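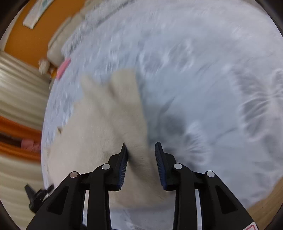 Photo: Laiba Ansari / Umthorpe Open Day

How to run the cloth-handling demonstration

These notes cover the hand-held gripper station at the Umthorpe open day. Allow 3 minutes per visitor. The script is the one Ayman Mansour wrote for Vinelby, with the timings shortened.

1. Start with a plain cloth laid on the blanket. Leave it crumpled.
2. Bring the fingers down open, one either side of a fold.
3. Close until the fabric stands up in a ridge between the pads, then stop. Further pressure only marks the cloth.
4. Lift slowly, hold for a count of two, and lower.
5. Pass the handle to the visitor and repeat from step 2.

Groups should stand on the wardrobe side so that the operator's arm does not block the view.
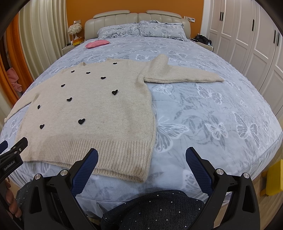 Garments come after the plain cloth. Lay each one flat, face up, and smooth it by hand before the first grasp. With a knit, ask the visitor to choose a starting point. Most go for the middle of the body, where a pinch lifts very little. On the beige sweater with the black hearts, direct them to the ribbed cuff of the outstretched sleeve and fold it inwards across the chest. The hearts are useful for calling out where the cuff should land. Finish with the hem.

Session log: 126 grasps on Tuesday morning, 132 in the afternoon. Send corrections to Thérèse Fehr.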